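Reviews > Kitchen > Hand Tools

The Kiiskinen hand-crank grain mill, after a winter of bread

By Venla Laaksonen
April 22, 2018
Last updated: same day, to fix the price

I bought this mill in February, when my mother-in-law sent home a sack of rye berries with us and I had nothing in the house that could break one open. (I tried the blender. Don't try the blender.) Since then I've ground flour with it nearly every morning I bake, and I like it so much that my family has asked me to talk about something else at dinner. So I'm writing it down for you instead!

The Kiiskinen is a plain thing. It clamps to the edge of a table, you fill the hopper at the top, and you turn the crank. Flour falls out of the front into whatever you've put under it. There are two sets of burrs in the box, steel and stone, and you swap them by undoing a wing nut. The manual is one folded sheet and the drawing of the wing nut is upside down, which cost me most of an evening and a few words I won't repeat.

How it grinds

Rye first, as that was the whole point. With the stone burrs set close I get a flour that's a little gritty between the fingers and smells like a barn in August, in the best way. One pass is enough for a dense loaf. For anything lighter I run it through a second time, and the second pass goes much faster than the first.

Wheat is easier. Hard red wheat makes a lovely even flour, soft wheat gets a bit flaky if you hurry, and spelt is somewhere in the middle. Oats I'd leave alone unless you switch to the steel burrs, because they smear on the stone and then you're in there with a toothbrush. I've also cracked barley for soup, and corn, though corn is hard work and my shoulder let me know it the next day.

Enough flour for my usual loaf takes me 15 minutes of cranking. That sounds like a lot, and the first week it felt like a lot. Now I put the radio on. My neighbor Martti Niskanen, who bakes far more than I do, does his the night before and keeps it in a jar, but I think you lose something. Fresh flour drinks more water than you expect, too. I add a good splash more than the recipe says and let the dough sit 10 minutes before I touch it, and it comes together beautifully.

The clamp

My one real complaint. The clamp opens wide enough for my old kitchen table but it has bare metal jaws, and it bit into the wood before I noticed. I now fold a piece of leather over the edge first. The clamp also works loose, very slowly, so you want to give it another turn halfway through a batch. Gunvor Bråten, who lent me her Cesness to compare, has rubber pads on hers and no trouble at all.

So, the Cesness. It's a heavier mill with a longer handle, and on corn it wins easily. The long handle means a big circle, though, and in my kitchen that circle goes straight into the window frame. Its flour is coarser at the finest setting as well. If you mostly make cornbread and have a big counter, I'd say get that one. For rye bread in a small kitchen I'd pick the Kiiskinen every time.

I looked at an electric one too, the Brudetti. A friend has it and it makes a mountain of flour while you look for your apron. It's also so loud that her dog leaves the room, and it needs a spot on the counter of its own.

Cleaning and keeping

Never wash the stones. Brush them, and if they gum up, run a handful of dry white rice through and throw that out. The body wipes down with a barely damp cloth.
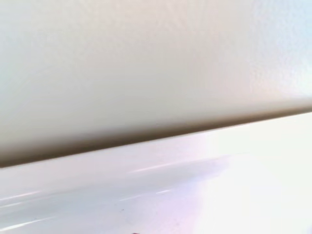
Flour dust goes farther than you'd think, by the way. I get a thin film of it on everything near the table, and I've started hanging a dish towel over the front of the mill so it falls into the bowl and stays there. A deep bowl helps more than a wide one. I also take the hopper off between uses, partly so nothing drops in and partly so the mill fits on the low shelf next to the flour bin.

The crank handle has a wooden grip that spins on its pin, and mine had started to squeak by the end of the first month. One drop of food-safe mineral oil fixed it. I do the pin again whenever I remember, and I keep the oil well away from the burrs.

Parts, if you need them, come from Clerkero, the shop where I bought mine. I ordered a spare wing nut after dropping the first one behind the stove. It came in a padded envelope with a handwritten note, and I was charmed!

The recipe I use most

Three cups of fresh rye, one cup of bread flour, a big spoonful of dark syrup, salt, and a cup of lively starter. Warm water until it looks like wet cement. Leave it under a towel until it has puffed up and cracked on top, then bake it low and slow in a greased tin. Let it cool completely before you cut it. Overnight is better, and I know how hard that is.

Would I buy it again? Yes, tomorrow, with the leather strip already cut. The stone burrs alone have changed my rye bread so much that I've gone back to loaves I gave up on years ago. I still haven't tried chickpeas. Anneli Saarinen wrote to me that they work fine on the steel burrs if you crack them coarse first, so that's next, and I'll add a note here once I've done it.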